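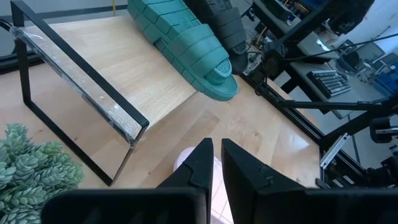
Vol. 3, p. 400

Speaker notes - Returns handling at the Ustudham depot

Slide 1. Title. Leave it up while people sit down. The talk covers what happens to an item between the customer's doorstep and the shelf. It does not cover refunds, which are a finance matter with their own session after lunch.

Slide 2. Scope. The data set is 2,763 returned parcels logged at Ustudham in May. Footwear and small household goods only. Furniture goes through Flesmont and is excluded. Say this early, as the question came up twice in the rehearsal.

Slide 3. Intake. Parcels are scanned at the door and given a bin number. The scan records arrival time and nothing else. Condition is not recorded until grading, so any damage found later cannot be assigned to the carrier or to us. Pause here. Most of the later slides depend on this gap.

Slide 4. Grading. Three grades: resell, repair, scrap. The grader works from a printed card. For shoes and sandals the card asks for sole wear, strap condition and whether both halves of the pair are present. Single shoes go to a holding rack for 400 hours and are then scrapped. For metal frames and stands the card asks for bent bars, scratched coating and missing feet. Packing film is removed before grading and not reused.

Slide 5. The Vendus software. It assigns the next bin by age, oldest first. That is correct for clothing and wrong for seasonal stock. A sandal returned in May has a short resale window - a metal stand does not. The proposal is to sort by remaining sale weeks.

Slide 6. Trial design. We took 500 parcels from the May set and replayed them under both rules. Same bins, same number of graders, same shift length. Do not call this a live trial. It was a replay on logged data.

Slide 7. Result. Seasonal items left the depot sooner. Other items left later. No item passed the holding limit under either rule. Read the chart left to right; the axis labels are small and the back rows will not see them.

Slide 8. Limits. One depot, one month. The Ristić line was down for part of the period and those bins were graded by hand. The replay does not model that.

Slide 9. Next steps. Add a condition field at the door scan. Rerun with autumn stock. Take questions, then hand back the clicker.

Related items
Bin labels: paper or plastic
Flesmont furniture returns, first look
Door scanning at small depots
Vendus sort rules - a short guide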